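### 3.2 Shelf arrangement and product facing

The study area was limited to open metal shelving used for packaged dry snacks. Units of this type are common in small stockrooms and staff pantries, where goods are kept in their retail boxes and taken directly from the shelf. The uprights are perforated along their length, so shelf height can be changed to suit the tallest box in a row. Most of the goods recorded at the Vadow site were crackers and baked snacks in upright cardboard boxes.

For the purposes of this paper, a *facing* is the front box in a row, with its main printed panel turned toward the person at the shelf. Boxes behind the facing are referred to as *depth stock*. Figure 2 shows adjacent facings from a single product line, in which the layout of the panel is largely shared and the flavor is given by color and by a line of smaller text.

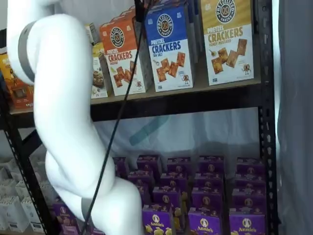 **Figure 2.** Pretzel cracker facings on the upper shelf: Original (orange), Sea Salt (blue) and Honey Mustard (gold and white).

Color was the cue that participants reported using first. Of the 42 participants, 10 stated that they did not read the flavor name at all when the box color was familiar to them. This practice is efficient where each color stands for one flavor, but it is less dependable when two flavors share a similar shade, or when the upper part of a box is hidden by a neighboring product.

### 3.3 Mixed rows and depth stock

Rows holding more than one product line were treated separately. In these rows, box height and panel design vary from one facing to the next, and a shorter box may stand between taller ones. The Simple Mills products illustrate the difficulty. The Sweet Thins in Mint Chocolate and the soft baked almond flour bars both carry a yellow logo on a white ground, although the bars come in a shorter box. Matching boxes stood behind each facing as depth stock, and a cheddar variety of the pretzel crackers was placed to the right. Small purple boxes were kept in stacks on the shelf below. 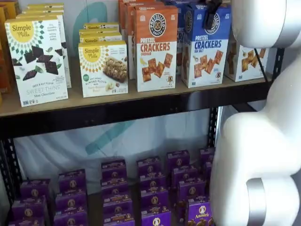 ### 3.4 Alignment and tilt

Alignment was recorded by the second observer, Reet Rätsep, using the scale developed for the earlier Brenlow survey. A row was rated as aligned when all facings stood upright with their front panels parallel to the shelf edge. Tilt was recorded separately for facings and for depth stock - a distinction the earlier survey did not make. Depth stock may lean while the facings in front of it remain upright, as with the cream and yellow boxes at the back of the shelf in the last view of this section. A rating based on the front row alone would therefore overstate the order of the shelf as a whole.

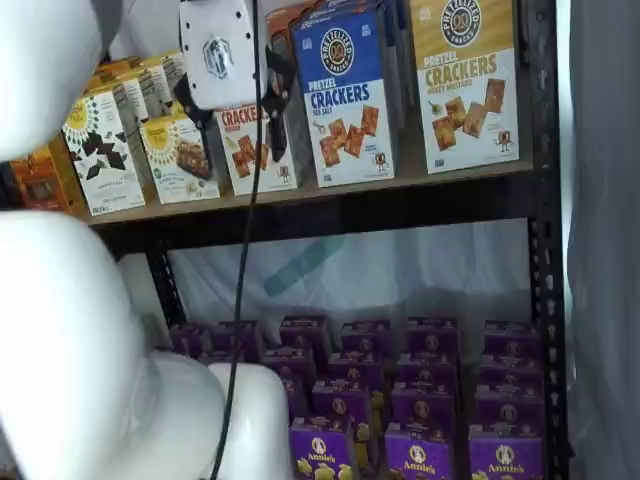
### 3.5 Coding procedure

Each facing was coded for product line, flavor, orientation and tilt. Depth stock was coded for product line only, as flavor names were often hidden. The complete set contains 3246 coded entries. Disagreements between observers were settled by Kamil Beneš, who had taken no part in the original coding.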